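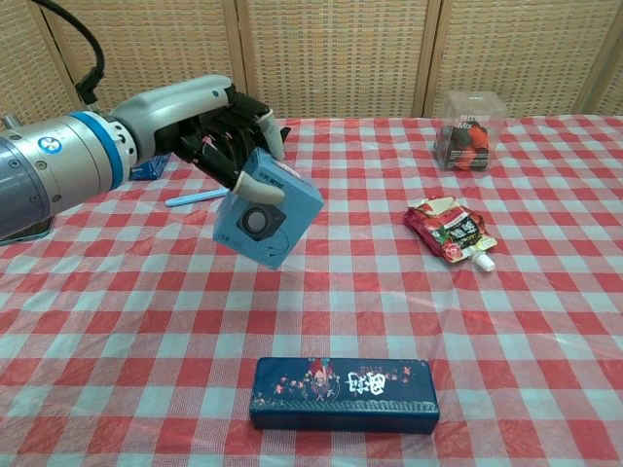
Section 4: Setting Up Your Watch Profiles and Downloads

Before you start, the Pustotano box should be connected to your TV and signed in to your household account (see Section 3). You will need the remote and the email address you used to sign up. Set-up takes place on the TV screen. The phone app can change most of these settings later, but it cannot create the first profile.

4.1 Creating the first profile

1. Press Home on the remote. The Who's Watching screen opens.
2. Select Add Profile and press OK.
3. Type a name with the on-screen keyboard. Names can be up to 12 characters long, including spaces. Accented letters are under the globe key at the bottom left of the keyboard.
4. Choose a picture, or select Skip to use the first letter of the name.
5. Select Adult, Teen or Child. See 4.2 before choosing Child.
6. Select Save. The box returns to Who's Watching with the new profile shown.

The first profile is the owner profile. It can rename or delete every other profile and is the only one that can change the payment method. It cannot be deleted while the account is open.

Note: If Add Profile is gray, the box has not finished its first update. Leave it on and connected, then try again when the light on the front stops blinking.

4.2 Child profiles

A Child profile shows only titles from the family catalog. Search results, trailers and the row of recently added titles are filtered in the same way.

1. On the Who's Watching screen, highlight the Child profile and press Menu.
2. Select Limits.
3. Set the highest rating allowed. Titles with no rating are hidden unless you turn on Show Unrated.
4. Set a daily viewing time, or leave it at No Limit. Time is counted only while something is playing. Pausing stops the clock.
5. Select Save and enter the owner PIN. If you have not made a PIN, you will be asked to make one now.

CAUTION: Ratings limits do not apply to discs or USB drives played through the box. To block these, go to Settings > Inputs and turn on Require PIN for each one.

When the daily time runs out, a message appears two minutes before playback stops. The owner can add more time from the message by pressing OK and entering the PIN. Unused time does not carry over to the next day.

4.3 Moving a watchlist from another box

If you are replacing an older Pustotano box, your profiles and watchlists are already stored with your account and will appear after sign-in. Follow these steps only if your list is on a Lindqvist player.

1. On the Lindqvist player, go to Account > My Data > Export List.
2. Save the list to a USB drive. The drive must have a single partition.
3. Put the drive in the rear USB port of the Pustotano box. The front port is for charging only.
4. Open the profile that should receive the list. Select Watchlist > Import.
5. Review the results. Titles that are not in the Pustotano catalog are listed in gray and are skipped.
6. Select Finish and remove the drive.

A watchlist can hold up to 987 titles. If the imported list is longer, the newest entries are kept. Star ratings and partly watched positions are not moved.

4.4 Downloading movies for offline viewing

Not every title can be downloaded. Look for the down arrow next to the Play button.

1. Open the title page and select the down arrow.
2. Choose Standard or High quality. High takes up more space and is not available for Child profiles.
3. For a series, choose single episodes or Whole Season.
4. Select Start. Progress is shown under Home > Downloads.

A download stays on the box for 30 days. Once you press Play, you have 2 days to finish watching. After that the title stays in the Downloads list with a clock symbol and can be renewed if it is still in the catalog. Renewing needs an internet connection but does not download the file again.

Note: Downloads belong to the profile that made them. Deleting a profile also deletes its downloads.

CAUTION: Do not unplug the box while the storage light is orange. Doing so can damage files that are being written, and every unfinished download will have to be started over.

4.5 If something does not work

The profile picture does not change. Sign out of the profile and back in.

The PIN is not accepted. After several wrong tries, the box locks PIN entry for a short time. Wait for the message to clear. To reset the PIN, select Forgot PIN and follow the link sent to the owner's email.

Import says No List Found. Check that the exported file is not inside a folder. It must be at the top level of the drive.

A download stops at Waiting. Either the storage is full or another download is ahead of it. Go to Home > Downloads > Manage to change the order or remove titles.

Subtitle and audio language settings for each profile are covered in Section 5.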